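Thread count: a suture buyer on knots, needles and shelf life

The materials buyer for the Ernstead teaching hospitals works from a ground-floor office beside the loading dock, with one window and 4 filing cabinets. The post covers wound closure products for 2 operating sites and a training wing. Before that came nine years at a test laboratory in Vadberg, pulling thread until it broke.

"The tensile figure is the one everyone asks for," the buyer says. "It is useful, but it is measured on a straight strand. Put a knot in it and the number drops. I want the knot-pull figure first and the straight-pull figure second."

The hospital list holds 1346 line items under sutures and needles. Many differ only in needle curvature or strand length. A review that started in August is meant to bring the list down to 1000. The method is plain: any item not ordered in the past year goes to the department that asked for it, and the department either defends it or lets it go.

"Most let it go. The ones that are defended tend to be fine sizes for eye and vessel work, and I don't argue with those."

Absorbable materials take up the larger share of the budget. The buyer separates loss of strength from loss of mass, two figures that are often confused in requests. A strand may stop holding tissue weeks before the last of it is absorbed. Requests that state only "absorbable" are sent back with a form asking how long the wound needs support.

Braided thread handles well and knots securely, but its surface drags more on the way through tissue. Monofilament passes more cleanly and has memory, meaning it tries to return to the shape it had in the packet.

"Trainees dislike memory. They open the packet, the strand springs into coils, and they spend the first minute on that. You draw it out gently between the fingers. You don't yank it, and you never grip the working length with the needle holder, as the jaws can damage it." 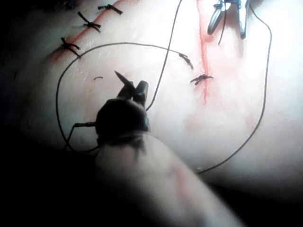
Curved needle and dark suture thread at a practice pad with two sutured incisions.

Training stock is bought separately. Expired packets can go to the training wing once they are relabeled and logged, and they must not return to the clinical shelves. The two stores have separate keys and separate order codes. The stock system, Hallo, blocks a transfer in the wrong direction, although the buyer still checks the training cupboard by hand at the end of each month.

Needles get less attention in the requests than the buyer would like. A cutting point is specified for skin, a taper point for softer tissue such as bowel. Curvature is given as a fraction of a circle, and the choice depends largely on how much room there is to turn the wrist.

"People write 'usual needle' in the box. There are several usual needles."

On storage, the advice is short. Keep packets in the outer box, away from heat and damp, and rotate by date. Gut sutures need particular care and are now a small part of the list.

The next item is the outer packaging. A proposal to move to larger cartons would lower the unit price, but the shelves in the older site are too shallow to take them. The buyer has asked for shelf measurements from both sites and expects to have them before the next order is placed.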